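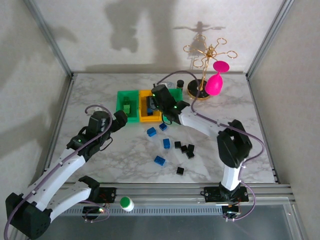
Sorting Table Inspection - Small Parts and Bins
Plumanbridge Learning Center, Activity Room 3
Period: August
Inspected by: Khanyisile Mathebula
Reviewed by: Oluwaseun Ajayi

1. Tabletop
Surface free of chips, cracks and raised edges: Yes
Comment: White marble-pattern top. Wipe down at the close of each session and allow 30 minutes before reuse.

2. Bins
Green and yellow bins placed side by side toward the back: Yes
Bins open and within reach of the work area: Yes
Comment: One small block in each bin, green in green and blue in yellow. Contents to be returned to stock before closing.

3. Loose pieces
Pieces kept on the tabletop: Yes
Pieces put away: No
Comment: Blue toy bricks and small black cubes remain in front of the bins. The black cubes are a choking hazard for children under three - they must be stored in a closed container on the high shelf.

4. Floor and walkway
Floor checked for dropped pieces: Yes
Walkway width at least 45 inches: Yes

5. Records
Clirow cleaning sheet signed: No
Comment: Signature is required by 5 p.m. Refer to work order 2870.

Result: Accepted with corrections to items 3 and 5.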